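**Workshop notebook, Clisden bench**
**Entry: Jul 10, 2019**
Entered by: Benedek Szűcs
Work package: Prirkik, cloth handling by demonstration

Purpose of the session: to continue recording demonstrations of cloth folding on the two-arm table, with the operator guiding both arms through each fold. The target for this stage remains 400 accepted demonstrations. The procedure agreed in March still applies, with the amendments noted further down.

The arms were homed at the start of the morning and the joint offsets compared with the stored values. The left arm was within tolerance. The right arm required a second homing run, after which its values also agreed. Gripper closing force was left at setting 2 on both sides. Colleagues are reminded that this setting is to be written down at the start of every session, including those in which it is not altered.

Lighting was left at full for the whole session. The glare on the table top is a known matter and was discussed at the last review. It was decided then that the lights should stay as they are, as the recordings already accepted were made under the same conditions and a change at this point would split the set. The plant remains on the table for the same reason. 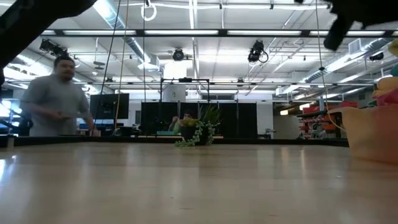

The clock on the recording computer was corrected before the first run. The previous entry records a drift between the arm log and the camera log, and a check of this morning's test run showed the two in step once the correction had been made. The check should be repeated after the midday break. It was omitted today, and the afternoon runs have therefore been marked for inspection before they are accepted.

Observations on the demonstrations:

- Pace. The operators are still inclined to hurry the first grasp and to slow down at the crease. The replayed motion copies both faults. Operators are asked to keep an even pace from first contact to release, and to accept that a run will take longer as a result.
- Grasp point. A corner grasp gives a cleaner fold than an edge grasp when the cloth begins flat. When the cloth begins crumpled, the corner is often hidden, and the operator has to lift and lower the cloth once to find it. This extra lift is permitted and should be recorded as part of the run. It should not be trimmed out afterwards.
- Handover between arms. Two runs were rejected because both grippers were closed on the same layer and the arms pulled against each other. The force limit stopped the motion correctly in each case.
- Release. Opening the gripper while the wrist is still moving drags the top layer. The wrist should be still before release.

The Troltetti control handles were used throughout. Guiding the arms directly by hand was tried for comparison during the late morning. It gives the operator a better feel for the tension in the cloth, but the operator's own hands and sleeves enter the head camera view and the recordings cannot be used for training in their present form. Hand guiding is to be kept for teaching new operators and for setting waypoints only.

Starting positions were varied between runs, as required by the procedure. A mixed start, with one or more cloths already folded and the others spread or crumpled, was introduced today. It is more demanding for the operator, who must choose which cloth to take next without disturbing the finished ones, but it is closer to the conditions in which the Virág model will be tested.

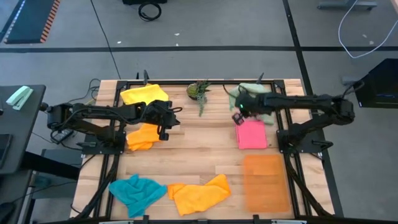 *Page last changed: Jul 10, 2019, by B. Szűcs*

With the mixed start, the reach across the table needs attention. When one arm is extended towards the middle, the other should be held back on its own side until the first has withdrawn. The software limit between the arms is set generously and will halt a run before there is any contact, but a halted run has to be discarded. Operators should say aloud which arm is to move next. This was done in the afternoon and the number of halts fell noticeably.

Storage: the recording index stood at 3,466 at the start of the day and at 3,817 at close. The index advances with every segment written, including test segments and rejected runs, and must not be read as a count of demonstrations. The accepted total will be entered once the afternoon runs have been inspected.

Amendments to procedure, effective from the next session:

1. Clock check to be made at the start and again after the midday break, with both results entered here.
2. Mixed start to be used for half of all runs.
3. Rejected runs to be kept in the separate folder with the reason stated in a few words. "Bad run" is not sufficient.

Outstanding:

- [ ] Inspect afternoon runs for clock drift
- [ ] Find the cause of the repeated homing on the right arm
- [ ] Ask the Clisden stores for replacement gripper pads
- [x] Copy the morning's recordings to the shared drive
- [ ] Send the revised operator sheet to the Virág group for comment

B. Sz.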